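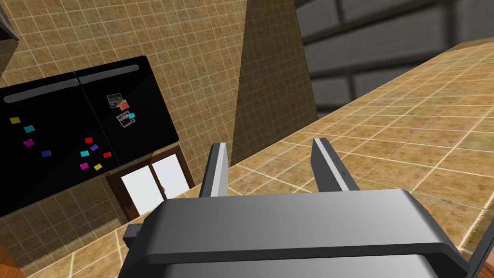
**Which speed limit should I put in the written rules for a simulated home robot, the one in the maker's manual or a lower one of our own?**

Use a lower one of your own, and write it down next to the maker's figure so that people can see both. The manual tells you what the arm can do. Your rules should tell people what it is allowed to do on your set-up, in your kitchen model, with your tasks.

That's the short version of what I was told last month on another board, and it has got me properly excited about doing the rest of our rules well! So now the longer question.

We're a small evening group building household tasks in simulation - fetching, putting away, opening doors, that sort of thing. Up to now everybody has run things however they liked. One person lets the gripper move at full tilt, another creeps along, and when we compare results it's a mess. I've been asked to write a good practice sheet before we start on a real arm in November. It should fit on one page if possible.

What I have so far:

- one speed cap for free movement and a lower one near furniture
- a run is stopped and marked as failed if the arm touches anything it wasn't asked to touch
- the start position of every object is saved with the run
- no changing the room half way through a batch

Is there any point in having safety rules at all when nothing can be hurt? Half the group thinks it's silly. And what have I missed?

(We use the Dranel planner with Wasemano for the room files, if that matters.)

---

## Answer 1 - marked as helpful

Love this question. Yes, there is every point, and your list is already a good start.

The main reason is habit. People who have spent a year letting a simulated arm clip through cupboards will write code that doesn't care about cupboards. Then the same code goes on a real machine. If you're going to a real arm in November, your rules should be the same rules on both sides from day one. Same caps, same stop conditions, same words for them.

Here's how our sheet is laid out. Steal any of it.

### Before a run

1. Write the task in one plain sentence. If two people would read it differently, rewrite it.
2. List what the gripper may touch. Everything not on the list is off limits, including walls, worktops and anything hanging up.
3. Record the start state: arm pose, gripper open or closed, where the objects are.
4. Check the approach over large flat surfaces. Worktops are where we get most of our scrapes, as the planner likes to skim them. We keep a clearance of 60 mm until the last part of the reach.

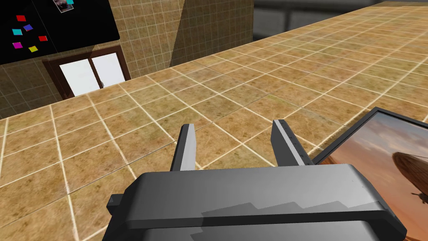
5. Do one slow pass with nothing to pick up. It's dull and it finds more mistakes than anything else we do.

### During a run

- One person is in charge of the stop button. In simulation it's a key on the keyboard, and we still name the person.
- No talking them out of a stop. If they pressed it, it's a stop, and you can argue afterwards.
- Cap the free speed. Ours is 175 mm per second, dropping by half once the gripper is inside the clearance zone.
- Don't touch the settings. If you want a different grip force, that's a new batch.

### After a run

- Save the failed ones too!! I can't say this loudly enough. We had a lovely tidy folder of successes for months and it was nearly useless, as we couldn't tell what the arm was bad at.
- Label each failure with one word from a fixed list. Ours has "touch", "drop", "miss", "timeout" and "stopped".
- Note the version of the room file. Wasemano will happily load an older room with no warning, or it did when we used it.

On the one page thing: do try. Ours crept up to four pages and people stopped reading it, so we cut it back and put the details in a separate file.

---

## Answer 2

Just set the joint limits properly in the planner and you won't need half of this. Dranel has a box for it under the arm settings. Works fine for me.

> **Comment:** Joint limits stop the arm hurting itself, they don't do a thing for the vase. You want both.

> **Comment:** fair, I don't have a vase

---

## Answer 3

Coming at this from the two-arm side, which may be where you end up (it's so much fun once it works). Answer 1 is great and I'd keep all of it. A few things change when there's a second arm.

**Give each arm its own space.** Draw a line down the work area and say which arm owns which side. Crossing is allowed only as a named step in the task, and the other arm has to be parked while it happens. We skipped this at first and of our first 378 runs the largest group of failures was arm against arm, well ahead of dropped objects.

**One stop stops both.** Never let the second arm carry on. It sounds obvious, but the default in our Halonen controller was to stop only the arm that raised the fault, and we didn't find out until a Monday session when the other one carried on reaching over the table.

**Check the body as well.** Most people set up collision checks for the grippers and forget the elbows, the wrists and the base. Turn them on for the whole machine, even though it slows things down. You can always lower the update rate later if your computer struggles. 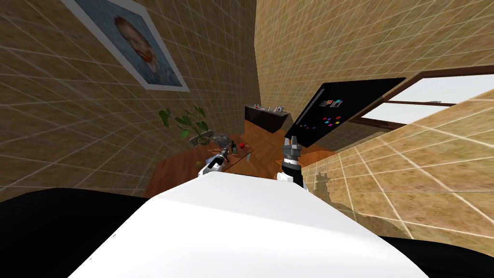 While you're at it, decide what "finished" means for two arms. We count a task as done only when the object is where it should be and both arms are back at rest. Before that rule, we had runs marked as good with one gripper still wedged against the furniture, and the next run then started from a bad pose.

I'd also add a review rule to your sheet. Ours says that after every 1000 runs somebody who didn't write the task watches a handful from start to end at normal speed. Numbers alone won't tell you that the arm takes a daft route over the plant every time.

And on your half-a-group who think it's silly: let them write the fixed list of failure words. Ours came round to the whole thing once they'd had a hand in it. We borrowed the first version of our list from the Tramex sample sheet, then crossed out nearly all of it, so don't worry about getting it right first go.

> **Comment from the asker:** This is brilliant, thank you both - and the joint limits tip too, I've switched those on. Going with the clearance zone, the named stop person and "one stop stops both" even though we've only got one arm for now. Does the slow pass count towards the batch or do you throw it away?

> **Comment:** We keep it but in its own folder. It's marked "slow" and never goes into the totals.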